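This site uses cookies. Accept / Manage

Skallness Portioning Kit: your questions

I'm Soledad Ibarra, and I answer most of the mail about the kit, so I've put the usual questions in one place.

What does it do?
It's a pair of arms on a rail, with a scoop and software that weighs out dry food for you. We practice on soybeans a lot — they roll everywhere, so if your setup can handle those, rice feels easy.

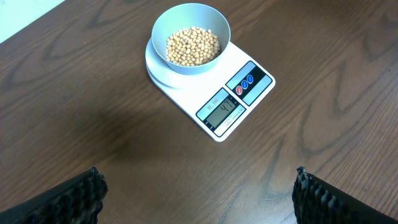 Do I have to buy your scale? Nope. Any flat kitchen scale with a display the wrist camera can read is fine, and I'd skip the fancy ones. Small buttons are harder for the gripper, so go for big, well-spaced ones.
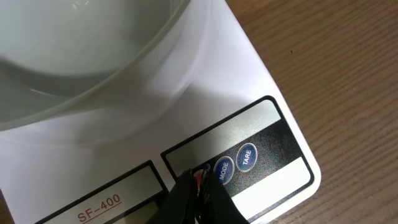
How long does setup take?
Plan on 50 minutes the first time, and 15 once you've done it. Most of that is bolting down the rail and running the camera check.

Can one arm do the job alone?
Sure, if all you want is scoop and pour. You'll want the second arm for moving bowls or pressing buttons. 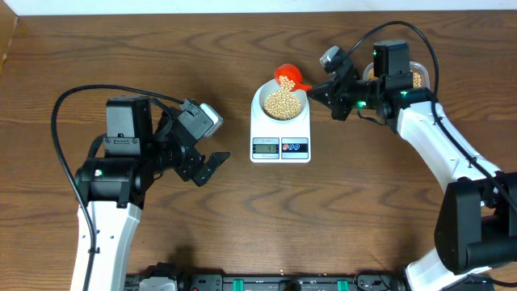 Skallness, 3 Oct 2026

The new Gratix software is out! It slows the pour as you get near your target, and you can save up to 12 recipes (the old limit was 4). Update before you change any settings, please — old profiles don't carry over.

Comments

Nuria Palacios: Does it work with lentils?
Soledad: It does, use the small scoop.
Sandro Rinaldi: Lost my profiles. Should have read the last line first.

Contact | © Skallness | Back to top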